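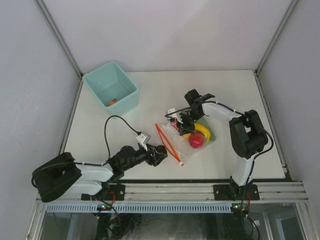 長野、9月

果物と野菜がまとめて入った袋を、プラスチックの箱に移して保管したいです

投稿者:yamanashi_kita

直売所でよく果物と野菜をひとつの袋にまとめて買います。持ち帰ったあと、これまでは袋のまま台所の隅に置いていましたが、夏の間にバナナがすぐ黒くなり、下になったりんごに傷がつくことも続きました。そこで先月から、角型のふたなしの箱に移すようにしています。写真の淡い青緑のものです。

袋は透明で、オレンジ色の引きひもがついています。りんごとバナナ、それに緑の野菜が入っている状態です。箱のほうには、へたが緑の小さい実を先に入れてあります。

教えてほしいのは次のことです。

・全部を同じ箱に入れてよいか。バナナとりんごは離したほうがいいと聞きましたが、家が狭いので箱を増やしたくありません。
・入れる順番に決まりはあるか。小さいものを先に入れると、後から入れるりんごでつぶれそうです。
・箱の底に何か敷くべきか。
・空いた袋は取っておいて次の買い物に使えるか。ひもが伸びてきて、口がうまく閉まらないことがあります。

箱はPosteckの通販で買ったもので、同じ形の小さいサイズもあるようです。冷蔵庫の野菜室は葉物でいっぱいなので、できれば常温で済ませたいです。

――――

投稿者:Jotside青果係

八百屋で働いています。順に書きます。

同じ箱でも、2日ほどで食べきるなら困ることは少ないです。りんごは熟成を進めるガスを出すので、バナナと並べて置けばバナナの熟れ方が早くなります。箱を増やしたくないなら、りんごだけポリ袋に入れて口を閉じ、そのまま箱に入れてください。バナナがまだ青くて早く食べたいときは、逆に一緒に置いておけばいいです。

順番は、重くて硬いものからです。りんごを底に置き、次に緑の野菜、バナナは一番上で、弓なりの背を上にして伏せます。房の下側が平らな面に当たり続けると、そこから黒くなります。先に入れてある小さい実は一度出して、最後に隅へ入れるか、浅い皿に分けてください。ミニトマトなら皮が割れやすいので皿をすすめます。みかんなら箱の隅で構いません。

緑の野菜は種類によります。葉物なら常温には向きません。新聞紙で包み、少し湿らせて野菜室に立てて入れてください。ピーマンなら涼しい部屋で数日は持ちますが、9月の昼間はまだ暑いので、これも野菜室が無難です。

底には新聞紙か厚手のキッチンペーパーを一枚敷きます。プラスチックの底は水気が逃げないので、紙が湿ったら取り替えてください。洗ってから箱に入れる人がいますが、洗うのは食べる直前にします。

――――

投稿者:mikan_bako

うちは全部いっしょに入れてます。特に問題ないです。りんごは冷蔵庫のほうがおいしいと思います。

――――

投稿者:nagaya231

袋のことだけ書きます。

引きひもつきの袋は、乾いていて破れがなければまた使えます。土つきの野菜を入れた後は、裏返して水で流し、ひもを引き出した状態で干してください。ひもの通っている縁の部分に水が残りやすく、ここが乾かないとにおいます。

ひもが伸びて閉まらない場合は、余った分をまとめて一度結べば締まります。食品に使うのをやめた袋は、ごみ箱の内袋にしています。うちではIsellの40枚入りを買い足しながら、傷んだものから入れ替えています。中身が見えるので、奥に置いても使い忘れがありません。

それから、買ってきた袋から箱に移すときは、袋を逆さにしてあけないほうがいいです。袋の口を広く開いて台の上に寝かせ、上にあるものから一つずつ取り出します。ひもが果物の軸に引っかかるので、先に袋の外へ出しておくと楽です。取り出したものはいったん台に並べて、傷のあるものを分けてから、上の方の順番で箱に入れれば二度手間になりません。

――――

投稿者:yamanashi_kita(投稿者による追記)

ありがとうございます。りんごをポリ袋に入れて底に置き、バナナを上に伏せる形に変えました。底には新聞紙を敷いています。緑の野菜は野菜室を整理して、そちらへ入れました。

小さい実は皿に分けました。400円の小さい箱を買い足すか迷いましたが、当面は皿で足りそうです。Zupanのふた付き容器を持っている方がいれば、常温の果物に使って蒸れないかどうか教えてください。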